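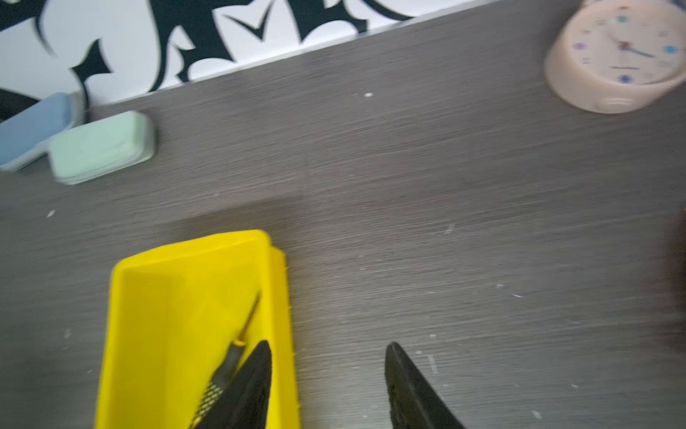

Wrist view, yellow tray task.

The tray set is at 139 episodes as of Friday. The target for this object was lower, but the first batch had a problem I should have caught sooner, so I kept recording.

The problem was timing. The wrist stream and the joint log were being stamped by two different clocks, and the offset drifted over a session. At slow speeds you can't tell. Near the tray wall, where the fingers have little room on either side, a few frames of lag is enough to teach the policy to close late. I moved both stamps to the same process and threw out 134 of the early episodes. Everything counted above was recorded after the fix.

Blur is the other thing. I used to filter out any episode with smeared frames during the approach. I've stopped doing that. The arm moves at run time too, and a model trained only on sharp frames did badly whenever it was more than a hand's width from the tray. Now I only drop an episode if the view is still smeared when the fingers close.

Background objects stay in. The clock and the two rounded blocks by the wall get shifted between sessions, and the tray gets a new angle every ten episodes. The specks on the tabletop stay too. I wiped the table before every run for the Mundo set and regretted it.

The screwdriver-like tool is harder than I expected. The shaft is thin and close in color to the tray, so the depth estimate along it is mostly noise. The black handle with the knurled grip is much easier to find, and I label the grasp point there.

Across all objects the Hender collection now holds 1343 episodes. Training restarts tonight with the old learning rate and the new stamps. If the late closing goes away I'll leave the rest alone and start on the second tray.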